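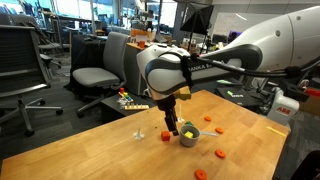 Software Review: Prolell 4 Task Planner

Prolell is a planning package for single-arm tabletop work, published by Draltavix. It takes a list of goals, such as "red cube in bowl", and turns it into a sequence of grasps, moves and releases. The laboratory at Planitville assessed version 4 with a Franka arm and a two-fingered gripper. This review was prepared by Vratislav Bednárik and issued on 17 Jul 2020.

Installation and set-up

Installation took one afternoon. The manual is clear on licensing and network settings but says little about hand-eye calibration, and users new to the subject will need help with that chapter. Objects are defined in plain text files, which our staff found easy to read and correct.

Planning

The planner was given 300 goal lists over small cubes, a round bowl and a set of orange rings. It returned a usable plan for most of them within five seconds. Lists in which one object had to be moved before another could be reached took longer, and the progress display gives no sign of how much work remains. Plans can be paused and edited by hand - a feature we came to rely on.

Perception

The supplied detector is the weaker part of the package. Coloured cubes on a wooden tabletop were located reliably. Clear plastic items were often missed, and a spoon leaning out of a bowl was at times reported as part of the bowl. We replaced the detector with Trnka, our own module, through the documented interface and met no difficulty in doing so.

Price and support

A single-seat licence costs 1,670 euros. Support requests were answered promptly and in full. The publisher expects to release an improved detector in September.

Assessment

Recommended for laboratories that already have a detector of their own. Others should wait for the next release.

Rating: 4 out of 5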